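Remau (robot)

Remau is a two-armed tabletop robot assembled in a shared workshop from bought-in arms and a mixture of shop-made and second-hand parts. It was begun by Keisha Dunleavy, a former kitchen fitter, and is usually described by its builders as a household helper. That description has been disputed, including by members of the workshop where it stands. The name covers the whole bench: both arms, the table, the camera mounts and the software that runs them.

Background

Dunleavy started the project after a talk at the Skovetti workshop on cheap automation for the home. The first plan was for one arm on a trolley that would clear a kitchen worktop. The trolley tipped over when the arm reached past its front wheels, and the plan was dropped within a month. A second plan used a fixed table and two arms, and this is the one that was built.

The arms were not made in the workshop. They were bought used, as a pair, and early posts on the project's own page, which called Remau "home-built", were later changed to "home-assembled" after complaints. What the builders did make is the table, the brackets, the wiring and most of the control program. Whether this amounts to building a robot is a question that has taken up a surprising amount of space on the workshop's message board.

Construction

The two arms stand on the table itself, with the work laid out in front of them. Each ends in a two-finger gripper. The fingers were changed twice in the first year. The original set was too smooth to hold card, and the replacement, lined with rubber from a bicycle inner tube, left marks on anything pale. The present fingers were ordered from a supplier.

The table top is grey. An earlier top in bare pine was taken off because the object-finding program confused its knots with small objects, a fault that was at first blamed on the lighting. Dunleavy has since said that three weekends were lost to moving lamps.

Power and signal cables run back from the bases and are tied along the arms where they need to move. The ties are the part that most often fails. The build notes recommend leaving a full hand's width of slack at each joint, and then, two pages later, warn against leaving too much.

Control software

The program is called Zinero and was written in the workshop, although large parts of it are borrowed from free libraries. It has two modes. In the first, a person guides the arms by hand controls and the movements are recorded. In the second, the arms try to repeat what they were shown, using the cameras to allow for objects that have been moved.

The project page states that the second mode "works with everyday items". No list of items was given until a visitor asked for one, and the list that followed was short. It included a drinks bottle, a sponge, a cardboard box, a tray and a small set of drawers. 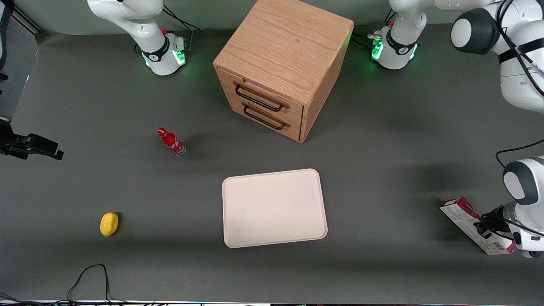

Tasks and testing

The usual bench layout puts the objects well apart, with clear grey table between them. A small oak-coloured cabinet with two drawers stands at the back, between the bases of the arms. A Coca-Cola bottle is laid on its side, and a yellow sponge, a red-and-white box and an off-white tray fill out the rest. The set tasks are to put an object on the tray, to pull a drawer open by its loop handle, and to do one after the other.

Critics have pointed out that few kitchens look like this. Objects in a real house touch, overlap and hide behind one another, and drawers stick. The builders accept the point but say that a task has to be done simply before it can be done badly, a remark that has been quoted against them ever since.

The only published test was run over two evenings in July. The tray task was tried 60 times and completed 32 times without help. The drawer task was tried 30 times and completed 13 times. The write-up called these results "encouraging". It did not say how long each attempt was allowed to take, or whether the objects were put back in the same places between attempts, and without that the figures are hard to judge. Requests for the raw recordings were answered with a promise to tidy them up first. As of 2025-04-23 they had not been posted.

A separate claim, that Remau had once cleared a whole table unaided, rests on one person's account. It has been left off the project page.

Safety

Each arm has a small red button on its base. The workshop's rules require one person to stand within reach of the bench whenever the arms are powered, and that person may not also be working the controls. Hair must be tied back and lanyards removed.

A proposal to run the arms overnight, so that more attempts could be recorded, was turned down by the workshop on insurance grounds. Dunleavy objected at the time but later withdrew the objection, after a bracket came loose during a supervised session.

Cost

No full account of the cost has been given. The page lists the table, the brackets and the cables in detail, down to the price of the screws, but enters the arms as "various". Readers hoping to copy the build have found this the least helpful part of the notes. The arms are almost certainly the greater part of the bill, and the page's claim that Remau can be built "on a hobby budget" should be read with that in mind.

Related projects

Mao, a smaller machine with one arm, was put together in the same workshop by two members who had left the Remau group. It sorts screws by length and does nothing else. It is slower than sorting them by hand, and its makers say so on their first page.

A third machine, meant to fold towels, was announced but has not been shown.

See also

Hobby robotics
Shared workshops
Robot grippers
Household automation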